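Tradley parts depot puts robot arms on the sorting bench

Staff at the Cordeiro electrical parts depot in Tradley have been told that none of them will lose their job to the pair of robot arms that started work on the returns bench in February. They have not been told what their jobs will be by next winter.

The arms, supplied by Gudska, sort mixed returns into coloured trays. Switches, breakers and other small electrical parts go in the blue tray. Anything that should never have been in the carton, such as a roll of tape left behind by a packer, goes in the red one. Cordeiro says the depot handles 2,000 returned items a week and that sorting them by hand is dull work which people are glad to hand over.
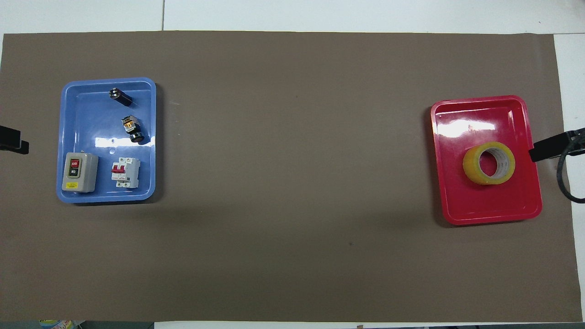
What the staff say

Some of them are glad. Others point out that the returns bench was where you went if your back was bad, or if you were coming off a long spell of lifting. It was a sitting-down job in a building with very few of them.

"They keep saying it frees us up," said Valter Valente, who has worked at the depot for 18 years. "Frees us up for what? I've been freed up to go and load pallets."

Mr Valente also questions how much sorting the arms really do. A person still opens the cartons, tips out the contents and spreads them so that nothing overlaps. A person takes the full trays away. When a part is dropped or ends up in the wrong tray, the same person puts it right and presses restart. On one shift he kept his own tally and wrote down 472 items. He says two people on the old bench would have cleared that before the afternoon break.

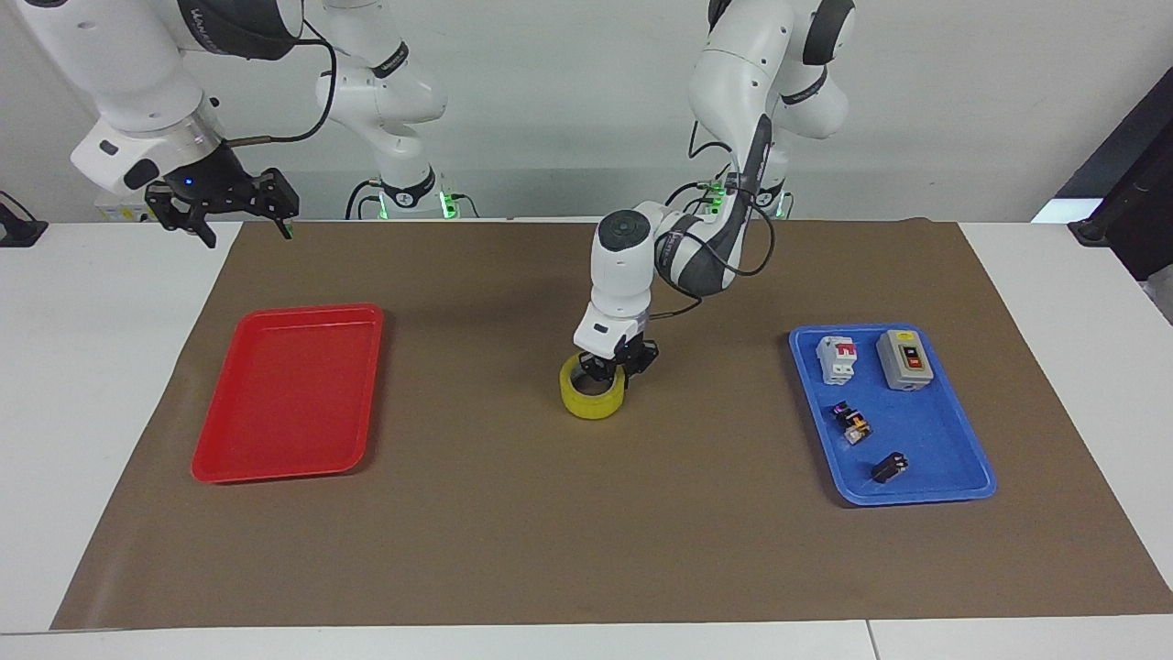 One of the arms grips a roll of yellow tape standing on the mat, with the electrical parts in the blue tray.

Cordeiro did not dispute the tally but said it came from an early shift and that speeds were improving. Asked for a current figure, the company said it would not give one until the trial was over. Gudska referred questions back to Cordeiro.

The firm's own notice to staff, pinned up by the clocking-in machine, lists 10 new duties for the person minding the arms, including wiping down the trays and logging every stoppage. The rate of pay is the same as before. There is no mention of who will do the job when that person is on holiday.

A second pair of arms is planned for the Morkeck site if the trial is judged a success. Cordeiro has not said how it will be judged, and staff at Morkeck say they have yet to be asked for their views.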